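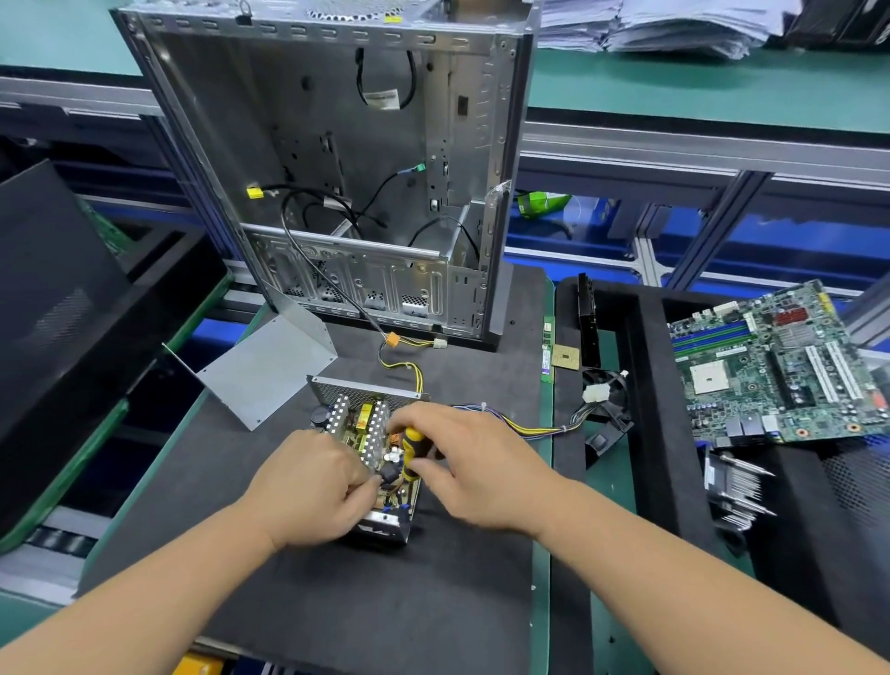
Estine-Disasm データカード

概要

Estine-Disasm は、デスクトップPCの分解作業を一人称視点で記録した映像と、その作業区間ラベルからなるデータセットである。両手操作の模倣学習において、工具を持つ手と部品を支える手の役割分担を事前学習に取り入れる手法(以下、Arno)の評価用に作成した。初版公開は2018年3月21日。

収録内容

エピソード数は1,422。1エピソードは1つの部分作業に対応し、電源ユニットの開封、基板の取り外し、コネクタの抜去、ヒートシンクの取り外し、メモリの取り外し、ブラケットの分離のいずれかに分類される。作業台にはPCケース、取り外し済みの部品、配線が同時に置かれることが多く、背景は意図的に整理していない。

分割

学習用は1,221、検証用は100、評価用は101エピソード。分割は筐体単位で行い、同一筐体の映像が複数の分割にまたがることはない。

アノテーション

各エピソードに次の項目を付与した。
作業区間:開始フレームと終了フレーム
右手の役割、左手の役割:操作、支持、待機、画面外
工具:ドライバー、ピンセット、なし
接触対象:基板、筐体、配線、ファン、その他

役割ラベルは左右独立に付ける。一方の手がドライバーを操作し、他方が基板側の部品を押さえている区間は「操作」と「支持」の組になる。指先が部品に隠れて接触を判断できない場合、接触対象は「その他」とし、不確実フラグを立てる。

手法との関係

Arno は映像エンコーダの後段に左右別の役割予測ヘッドを置き、その出力を方策ネットワークの条件入力とする。比較対象の Li は同じエンコーダを用いるが、役割予測を行わない。エンコーダの入力はRGB画像のみで、深度と力覚は使用しない。

結果

双腕ロボットによるねじ外しとコネクタ抜去を、両手法合わせて900試行実施した。Arno は Li に比べ、支持側の手が早く離れることによる失敗が少なかった。ねじ外しでは差が明確だったが、コネクタ抜去では試行間のばらつきが大きく、優位とは判断していない。多色の線束がコネクタの爪を覆う配置では、両手法とも成功率が低下した。

既知の制限

・作業者は全員右利きで、「操作」ラベルは右手に偏る。左右反転による拡張は基板の配置も反転させるため、既定では無効。
・金属製ヒートシンクと筐体内面の反射により、手領域の推定が乱れるフレームがある。
・力の情報を含まないため、締め付けトルクの推定には使用できない。
・電源ユニットの映像は研究用の記録であり、分解手順書として用いないこと。残留電荷の確認手順は収録範囲外である。

利用条件

研究目的に限る。再配布には Lollstead の許可を要する。ラベルの誤りは、エピソード番号とフレーム範囲を添えて課題管理ページに報告すること。次回のラベル修正は6月を予定している。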